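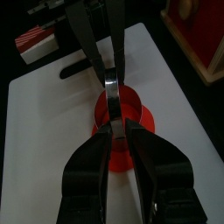 Tosora Camp Kitchen Box, the tall one. Back in stock after a slow winter. Folds down to carry, opens out to a bench with two side wings and a shelf under. You supply the stove, the pots and whatever lives in your kitchen drawer at home. Most people bring a board from home too, and a white one with an oval handle slot like this is a good pick, hang it off the side hook by the slot and it's out of the way. Big boards go in first, flat against the back wall.

Specs, quick version
Bench height 900 mm. Lower setting 690 mm, good for kids or for sitting down to peel spuds.
Weight 11 kg empty. Two handles, one each end. One person can lift it but take a mate if it's loaded.
Legs aluminium, box is ply with a sealed face. Colour is grey. We did green for a bit, people keep asking, no.
Latches: 3, all the same key. Two keys in the bag taped inside the lid. Please check for the bag before you ring us.
Wings hold a two burner stove on either side. Left side is better, the wind flap is on the left.

What's changed since the last batch
Feet are wider. The old ones sank in sand, we heard about it plenty. New hinge pins, thicker. Lid stay is now a strap instead of the metal arm, becuase the arm pinched fingers. Same price as before.
Old feet can be swapped, see spare parts. You need a 10 minute sit down and a screwdriver, nothing fancy. 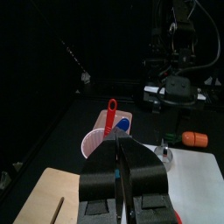

Had mine out at Yin over Easter, wrote one buyer, and the only gripe is the top tray, forks and spoons end up in one big heap by the second night. Could you do a divider? Fair call. Divider is now an add-on, slots into the top tray, no screws. Fits the older boxes as well, but not the short one. Same buyer wanted a paper towel rail and we're still thinking about that.

Setting up
1. Stand the box on its end with the Tosora badge facing you. Flat ground if you can get it. Undo the top latch only.
2. Pull the legs out one pair at a time till they click. Four clicks. If you get three, go round again, one's not home and the whole thing will lean once the stove is on.
3. Tip it up onto the legs, then undo the other two latches. Do it in this order or the wings drop on your shins.

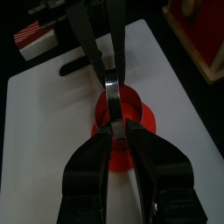 4. Lift the wings and swing the brackets under. They're stiff when new. A bit of candle wax on the pivot helps, not cooking oil, it gums up with dust.
5. Clip the wind flap on last. Goes outside the bracket, not behind it.

Packing up is the same backwards. Wipe it down first and leave the lid open for an hour at home so it doesn't go musty. Gas bottles never go in the box, full or empty.

Who it suits
Car campers, school trips, market stalls doing pancakes. Not hikers, obviously. If you've got a small hatchback measure the boot first, the box goes in on its side in most but the back seat may need to come down. Caravan people tend to go for the short one and stand it on the table under the awning. 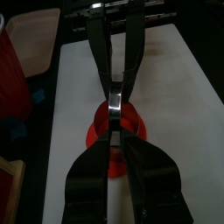
Delivery and returns
Sent from the Keker shed, usually out the door the next morning if you order before noon. Regional takes longer, can't promise a day. It's one carton and it's a big one so give us a proper street address, not a PO box. Pick up is fine too, ring the bell at the roller door, bring ropes if you've got a ute.
Returns within the month if it's clean and hasn't been cooked on. Dinged corners in transit, send a photo of the carton as well as the box, the courier wants to see both. Legs and latches are covered for two years of normal use. Sitting on the bench isnt normal use.

Spare parts: feet, hinge pins, latch keys, strap, wind flap. Quote the batch number stamped under the lid.

Related items
Tosora Camp Kitchen Box, short
Top tray divider
Wide feet, set of four
Tosora wind flap, spare
Cletolico water carrier with tap
Cletolico folding wash tub

Contact us | Shipping | Spare parts | © Cletolico Outdoor | Back to top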